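Company News | Robotics & Automation

BRUSTANO, July - We finally did it! After months of arguing over lunch about which robot hand is better at boring chores, we at Provico put two of them through the same housework and wrote down every result. I got to run the thing, so I get to write the release.

The comparison is called Mumley, and it covers 2,000 attempts at everyday jobs with a brush and dustpan. Both hands have fingers, both wear gloves, and both ran on the same Sivakumar controller with the same settings (I checked twice). We scored 1,548 of the attempts as clean passes. Another 638 runs from our warm-up month aren't in that total, as we were still changing the glove sizes.

My favorite part was the bed work. A hard floor is pretty forgiving, but a quilted mattress is all little hills and valleys, and crumbs love to settle in the seams. One hand holds the dustpan by the rim while the other works the brush, and the two have to agree on where the edge of the bed is.
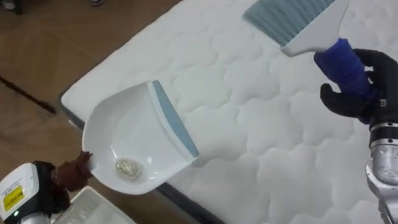
Grip was the big surprise for me. I expected the brush handle to cause most of our trouble, and instead it was the dustpan, which likes to tip once there's something in it. We spent a whole Wednesday on that alone and ended up lowering the wrist speed to 70 percent on the pan side.

The full results, with the settings we used for each hand, are free to download from the Provico website starting this month. If you make grippers and want yours in the next round, write to our press desk and we'll send you the task list!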